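Why I Still Like a Cable
by Hậu Sầm

Every year the shops tell us that wires are finished. I do not agree. In December I will have used the same wired sound for 20 years, and I never had to charge it before a song.

My cousin paid 188 dollars for a wireless pair, and after two winters the battery was weak. A cable has its own troubles – it makes knots, it catches on the door handle. A black one looped around a blue and black headset on the floor is not elegant, I admit. But I can untangle it in one minute, and a dead battery I cannot repair.
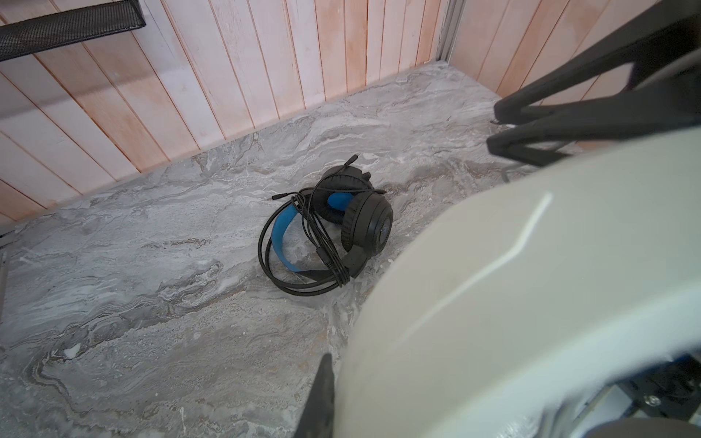
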